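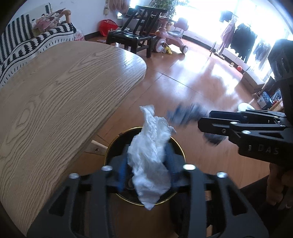

4. Clearing the table and filling the can

Do this part before you wipe anything. Small trash left on the tabletop gets dragged through the cleaner and leaves lint in the grain.

4.1 Set the trash can on the floor beside the rounded edge of the table. Keep it clear of the support brace underneath, so you can still pull the can straight out.

4.2 Pick up used tissues one at a time. Hold each one over the mouth of the can, inside the rim, and let go.

4.3 Put cloths you plan to wash in a separate pile. They do not go in the can.

4.4 Pick up anything that landed on the floor. Check under the table as well.

Note: The Vudberg liner holds 5 liters. Change it when the trash comes up to nearly three fingers below the rim – pressing it down will split the seam.

Caution: Do not drag the can across a wood floor. Lift it with both hands, below the rim.

5. Wiping the tabletop

5.1 Dampen a soft cloth with water and wring it out well.

5.2 Wipe along the grain, starting at the side nearest the sofa. Go around the oval edge last.

5.3 Dry the top right away with a second cloth.

5.4 For sticky spots, use Lulitz table soap, one capful to a bowl of warm water. Wipe again with plain water and dry.

Caution: Do not use scouring pads or any sandpaper coarser than 400 grit on the finish. For rings and scratches, see the repair section.

6. Changing the liner

6.1 Gather the top of the liner and tie it before lifting it out.

6.2 Wipe the inside of the can and let it dry.

6.3 Fit a new liner (part 308) and fold the edge down evenly under the rim.

Household trash goes out on Friday. Tied liners can wait by the back door until then – keep them off the wood floor.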